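Wendavgate Bedding Gallery: Blankets and Throws
October 2018

This page collects notes on the bed coverings used in the furnished rooms at Wendavgate. It replaces the single-page list, which had fallen out of step with the linen cupboard. Entries are grouped by surface, as surface governs how a blanket is laundered, stored and put back on the bed. Colours are given in plain terms and no attempt has been made to match them to a maker's chart.

Pile blankets are kept in their own group. A long pile holds lint, traps crumbs and takes a visible mark wherever a hand has been drawn across it. Smooth it in one direction only, from the pillows to the foot, and finish the sides last.
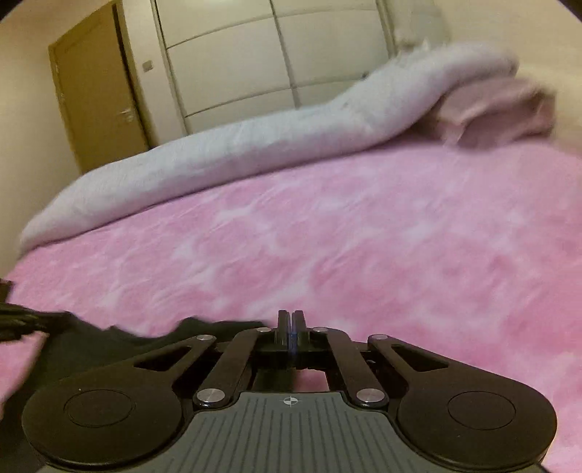 Wash pile blankets on their own, in cold water, with half the usual measure of liquid detergent. Powder tends to lodge at the base of the fibres. Fabric softener is left out altogether; it coats the pile and flattens it within a few cycles. Two rinses are standard. The spin is set to the lowest speed the machine offers, and the blanket goes on the line over two parallel wires so that no single crease carries the weight.

Pink, fluffy. Used as the top layer on a made bed. Shake outdoors before washing. Brush with a soft-bristled clothes brush once fully dry, never while damp.

Storage: fold in thirds lengthwise, then roll. Do not vacuum-pack. Compression for a whole summer leaves ridges in the pile that steaming only partly removes. Cotton bags are preferred to plastic, and the Tella shelving in the hall cupboard takes rolled blankets on the upper tier with the open end of the bag facing out.

Flat-weave throws and the Mistum quilts are handled separately. They tolerate a warm wash and a normal spin, and may be stacked 12 to a shelf. Labels for both groups are tied to the bag and not pinned to the fabric.

The flat-weave section will be added in November.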